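Suro Team Handbook
Section 9: Taking the rover outside

Revised Aug 10, 2019. Replaces the stapled sheet, which has been used as a coaster and can no longer be read.

Read Section 8 first if you haven't charged the batteries. If you have read Section 8 and still haven't charged the batteries, go back and read it with a charger in your hand.

9.1 Before you leave the workshop

1. Sign the rover out in the blue book. Write your own name. "The team" is not a name.

2. Check both batteries on the tester. You want green on each. Amber is fine for the corridor and will get you exactly far enough outside to make carrying the rover home a real event.

3. Fit the Rokico camera mount to the top plate and tighten the two thumbscrews by hand. Pliers are banned. We have already bought one replacement top plate.

4. Wipe the lens with the cloth in the lid pocket. Sleeves, T-shirts and the inside of a crisp packet are not the cloth.

5. Put the laptop, the handset, the red stop button and the tape measure in the crate. Then open the crate and see whether the red stop button is in it.

CAUTION: The rover does not leave the building without the stop button. The space bar on the laptop will also stop it, provided the laptop is awake, connected and not installing updates. You may judge the odds of that for yourself.

9.2 Choosing your ground

The club uses the big paved plaza for outdoor runs. It is flat, it is wide, and the slabs have joints you can line up on, so for the price (nothing) it beats anything on offer indoors. It is also a public place. People on foot and on wheels have every right to cross it, and they do not know or care that you are in the middle of a calibration.

6. Carry the rover out. Do not drive it through the doors. The sill is higher than it looks and the Cárdenas bumper is lower than it looks.

7. Set it down well away from the kerb, facing along one of the long joints, with the joint passing between the front wheels.

8. Stand behind the rover, never in front. Half of last year's footage is of knees.

9. Switch on at the main switch, then the handset, in that order. Wait for the double beep. A single beep means you did it the other way round.

9.3 Setting the camera angle

The camera angle is the thing most new members get wrong and then defend. Too low and you get a very thorough survey of paving. Too high and the path planner has lots of sky to think about and no floor. Aim for these:

10. Open the preview window on the laptop and tilt the mount until the horizon sits near the middle of the picture, or a touch above it.

11. Look at the bottom edge. You should see the tops of two bits of the rover's front, one either side of centre and both a bit blurred. They are your reference marks. If only one shows, the mount is twisted. If neither shows, you are tilted too high.

12. Check that a long slab joint comes up from the bottom edge between the two marks. It needn't be dead centre, and a little to the left is fine.

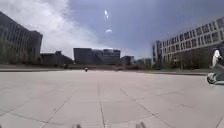
Plaza run, rover's view. Scooter at the far right.

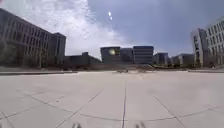

13. When you are happy, press Save Pose. The Tarnow software will ask if you are sure. It asks this about everything, including closing the Help page, so don't take it personally.

NOTE: Save Pose saves the angle in the software. It does not hold the mount still. If you knock the mount afterwards, the software will carry on believing in the old angle with great sincerity, and you must go back to step 10.

9.4 The first run

14. Post one person as lookout. The lookout looks out. They do not hold the laptop, film the rover on their phone or fetch chips.

15. Set the speed dial to 2. The dial goes higher. Leave it.

16. Check the whole plaza, including the sides. The camera picks things up late at the edges, and a rider can be very close before the software forms any opinion on the matter. Anyone coming your way gets priority, always.

17. Press Record, then press Go. The other way round also works but leaves you with no recording, and the rest of the team will want to see one.

18. Let it drive for 60 seconds. Don't touch the handset unless you need to stop. Small helpful nudges go into the log looking just like decisions the rover made, and somebody then spends an evening trying to explain them.

19. Press Stop, wait for the wheels to settle, and press Record again to close the file.

CAUTION: If the rover does something you don't understand, press the red button first and have the discussion second.

9.5 If something goes wrong

It drives in a gentle curve. One tyre is softer than the other. Pump it up. Please don't correct it in code. We found three such corrections in the steering file last term – each cancelling out the one before – and the tyre was still flat.

It stops for no reason. There is a reason. Glare is the usual one, either straight off the sun or bounced off somebody's windows. Turn the rover to run in another direction and try again. If it still stops, clean the lens (step 4, the cloth).

It refuses to start. Stop button pressed in. Twist to release. Allow a moment for embarrassment.

The preview is upside down. You have fitted the mount back to front. There is a tick box that flips the picture, and you are not to use it.

9.6 Packing up

20. Main switch off before you lift. Two people lift, one at each end, by the frame and never by the camera mount, however much it looks like a handle.

21. Brush the grit out of the wheels on the mat by the door, not over the soldering bench.

22. Copy the recording to the shared drive and name it with the date, your initials and the run number. Files called "test", "test new" and "final test new" will be deleted at the start of September.

23. Put both batteries on charge, sign the rover back in, and write down anything that fell off. If you have the piece, tape it to the page.

Next: Section 10, Waypoints and how to lose them.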